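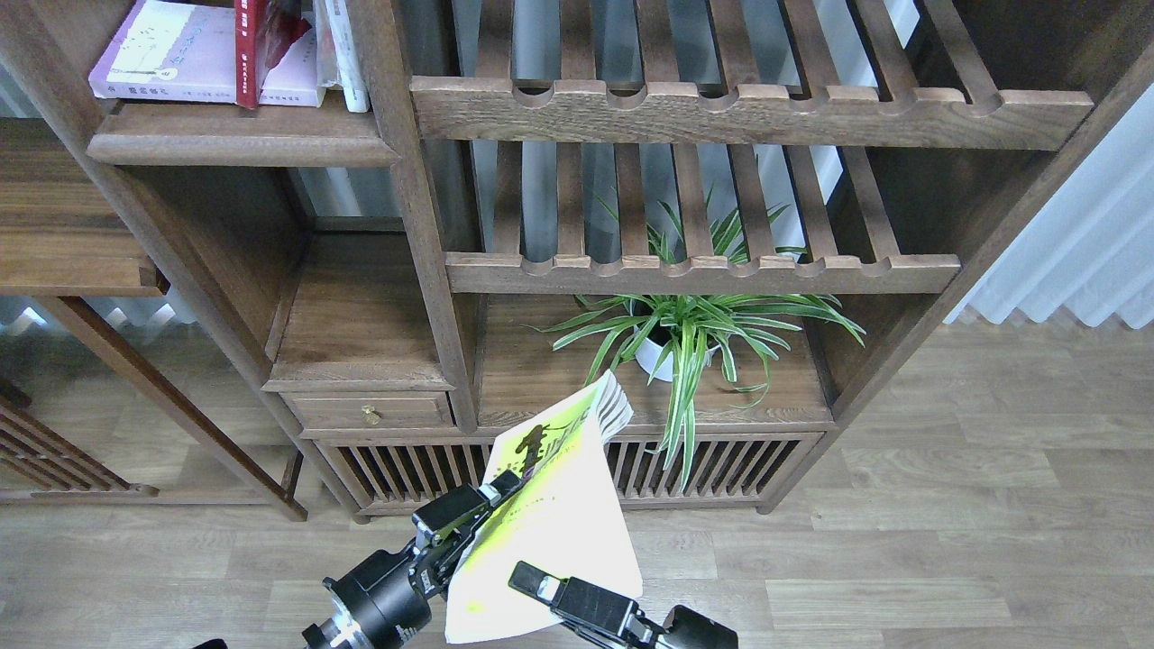

The Miris Bookcase in Dark Brown

Civus Shelving, Jindville workshop
Price: £500, delivery included within 36 miles of Jindville
Stock: made to order

I've been making this bookcase in one form or another since I first rented the workshop, and it's still the one I'd keep if I had to stop making everything else. It started as a favour for the second-hand bookshop on our street, which had paperbacks stacked up the stairs and a set of metal racks that wobbled whenever a bus went past. They wanted something that would take a lot of weight and look like it belonged in a house. I made them two, then another four, and then people started asking at the till where the shelves had come from.

So that's the Miris. It's a plain wooden bookcase, stained dark brown, with no doors, no back lights and no clever bits. You put books on it and they stay put!

Sizes

Standard width is 36 inches and standard height is 60 inches. That gives you four shelves plus the base, and for most people that swallows the paperback collection and a fair bit more. I can go taller, but above 60 inches I'll ask you to fix it to the wall (brackets and screws are in the box, and please do use them if you've got small children or a climbing cat).

The depth is where I get a bit fussy. Most bookcases you'll find in the shops are far too deep for paperbacks, so you end up with a double row and never see the back one again. I make the Miris in two depths. The slim one holds a single row of ordinary paperbacks with a finger's width to spare in front. The deep one is for cookery books, atlases, box files and those enormous art books people get for Christmas. Same price for both – just tell me which when you order.

If you want a mix, deep at the bottom and slim at the top, I can do that too, but it's a different frame and costs more. Drop me a line and I'll work it out.

The wood and the finish

The sides and shelves are solid oak, and the stain goes on in two coats with a hard wax oil over the top. I've tried varnish and I don't like it for books. On a warm day it can go ever so slightly tacky, and then your covers stick and leave little bits of themselves behind. The wax oil doesn't do that once it's cured, and if you scratch it you can rub a bit more on with an old sock.

The colour is called Jayawardena Brown on the order form, after the house I first mixed it for, a tall place at the top of Jindville with the darkest staircase I've ever seen. They wanted the shelves to match the banister. It took me most of a wet January to get it right, and I've used it ever since. It's a warm dark brown with a bit of red in it when the sun comes round. Every board takes the stain a little differently, so please don't order one now and another in two years and expect them to be twins.

Adjusting the shelves

The middle shelves sit on brass pegs and you can move them up or down. The base and the top are fixed, as they're what keeps the whole thing square. Take the books off before you move a shelf. I know, I know, but I've had the phone calls.

Putting it together

It comes flat, in one long box and one short one. There's a sheet of instructions, a key for the bolts and a spare of everything small. Allow yourself an hour and have a second person handy for the part where you stand it up. Carpets are the usual trouble, especially near the skirting board where the gripper strip lifts the back edge, so I put four screw-in feet in with every one. Wind them out until it stops rocking.

Looking after it

Dust it with a dry cloth. Don't use spray polish, it builds up and goes cloudy. A fresh coat of wax oil every couple of years will keep it looking smart, and I'll happily sell you a small tin, although any decent hardware shop has something similar.

Ordering

Use the form, or ring the workshop in the mornings before the machines go on. I ask for half up front and half when it's ready. If you live further out I can still get one to you, it just goes with a carrier and I'll quote you for that separately.

Collection from the workshop is fine by appointment – bring blankets and a car with seats that fold flat.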